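Fusascombe Winter Plants Circle
Minutes of the June meeting

The meeting was opened at 7 pm in the upper room at Jelton. The minutes of the previous meeting were read and accepted with one correction: the word "hyacinth" in point 3 must be "cyclamen".

1. Bulbs for the winter season

The offer from the Szűcs nursery was read to the members. The nursery can deliver 176 amaryllis bulbs in September, all of one size, in red and in white. The price is the same as last year if we order before the end of July. Several members asked for more white ones, as the red were left over at the last sale. It was agreed to order 70 white and the rest red.

One member reminded us that in the last delivery some bulbs were soft at the neck. It was agreed that every bulb will be pressed with the thumb on arrival, and that the soft ones go back the same day.
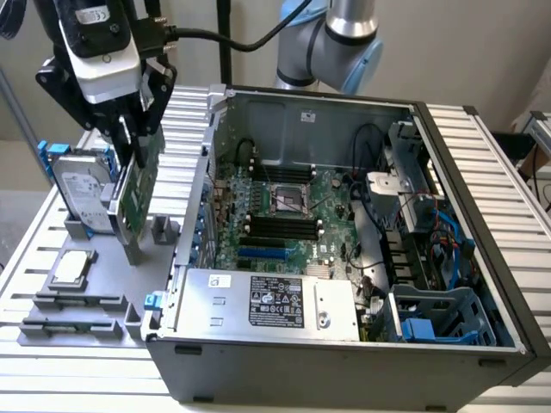

The storing of the bulbs before planting was discussed for a long time. Last autumn they were lying together in deep boxes, the labels fell out, and at the sale we could not promise to any buyer the colour. The proposal is to make shallow trays with a separate place for each bulb, so that it stands with the neck up and does not touch its neighbour. The grey tray here has the right principle, with the hard drive standing upright in a slotted holder and the processor in its own square cradle. For bulbs the places must be round and wider, with a hole under each one for air. Two members will make a first tray from the wood left over from the cold frame and bring it to the next meeting.

2. Temperature in the storage room

The room at Jelton is dry but it becomes too warm when the heating is on in the next room. The bulbs should rest at 10 degrees. It was agreed to hang a thermometer on the north wall, and to write down the reading each time somebody goes in.
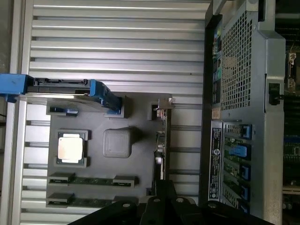

Tray with processor and memory slots.

3. Visit to Mernalberg

The gardeners at Mernalberg have invited us to see their glasshouse in November, when the first Christmas cacti are in bud. The bus costs more than we expected. Those present were in favour of going by train, although there is a walk of 2 kilometres from the station and one part of it is steep. A member who has difficulty with walking asked if a car could meet the train. We will write to Mernalberg about this.

It was also asked whether we may bring cuttings home. They will allow it for the pink variety only.

4. Questions from members 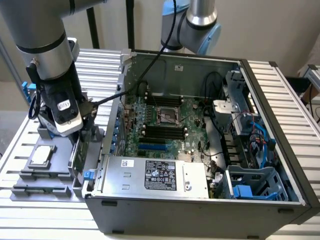

When should an amaryllis be potted if we want it to flower at Christmas?
Pot it at the beginning of November, with the upper third of the bulb above the compost, and give very little water until the first green tip is showing.

A second question was about old bulbs which make only leaves. The advice was to feed them all summer, to stop the watering in September, and not to cut the leaves while they are still green. A bulb which has become small can need more than one summer.

5. Other matters

The large watering can has again no rose. Whoever has borrowed it is kindly asked to return it.

The price of the compost was not discussed, because the list had not arrived. It is moved to the next meeting.

The meeting was closed at 8.40 pm. The next meeting is in July, in the same room.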